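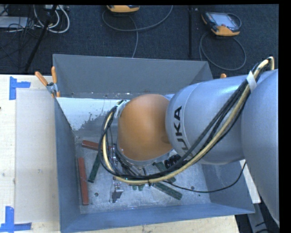 The hot water in the flat has been wrong since December, and last Monday I finally sat down with the boiler manual and a thermometer to find out why. These are my notes, mostly so that I don't have to work it out again next winter.

## The setup

Combi boiler, no cylinder, one bathroom and a kitchen. The kitchen tap is 8 metres of pipe from the boiler and the shower is closer. The complaint was that the shower ran hot, then lukewarm, then hot again, on a cycle of 88 seconds. The kitchen tap did nothing of the sort.

## Measurements

I set the hot water outlet to 55 on the front panel and held a probe in the stream at each tap.

- Kitchen, fully open: steady at 55 degrees.
- Kitchen, barely open: boiler cuts out, restarts, cuts out.
- Shower: swings either side of the setting, never settles.

The second line gave it away. A combi needs a minimum flow before it will fire, and a minimum output below which it can't turn the burner down any further. If you draw less water than that, the water overheats, the boiler shuts the burner off, and cold water follows the hot down the pipe until it lights again.

## The shower head

When we moved in from Derkgate I fitted a water-saving head, a Vistent, with a flow restrictor in the handle. It is a small plastic disc with an O-ring. Ours had also collected a fair amount of scale. The thermostatic valve mixes in cold on top of that, so the share of hot water drawn from the boiler was smaller still.

I took the disc out, soaked the head in vinegar overnight and put it back without the restrictor. The swing went from very obvious to slight.

Venkatesh Shetty, who fits heating systems over in Cledley, read my figures and suggested lowering the outlet temperature instead of raising it, which was the opposite of what I had been doing all winter. With cooler water leaving the boiler, the valve takes more hot and less cold, so the flow through the heat exchanger goes up. I had it at 56 in January, when the cycling was worst. It is now at the lowest setting that still leaves the washing-up water usable.

## Still to do

The inlet filter hasn't been cleaned for as long as we've lived here. The isolating valve under the boiler is stiff and I'd like a spare washer to hand before I force it.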